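FOR IMMEDIATE RELEASE – Jul 6, 2024

Wotovham opens table-clearing sessions at Stomport

Housewares company Wotovham is taking its after-dinner table clearing sessions to Stomport this summer. Free entry, no booking. 14 places per session, first come first served.

The idea is simple. Scraps and wrappers in one place, dishes in another, table clear before anyone sits down again. Sessions run 2 hours with a short break and use ordinary kitchen stuff – trays, bins, a dish rack, whatever people allready have at home.
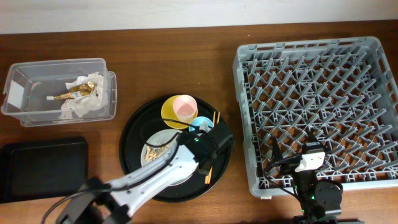 Cups, a plate and chopsticks on a round black tray, with a clear bin for wrappers and napkins and a gray dish rack.

The first run, in Zustau in February, filled up fast. Most asked-for topic was small tables – where to put the rack when there's hardly any room left for it. That now gets its own slot. Also new: stacking cups and saucers on a tray, scraping plates, and what to do with sticky wrappers.

A printed guide goes with the sessions, 1000 copies in the first batch, paid for by Perić, the tableware shop in Stomport. Pick one up at the door or at the shop counter.

Stomport has 3 sessions planned so far. More dates to be anounced. Bring an apron if you like, dish towels provided.

Press contact: Wotovham press office, Stomport. Photos on request.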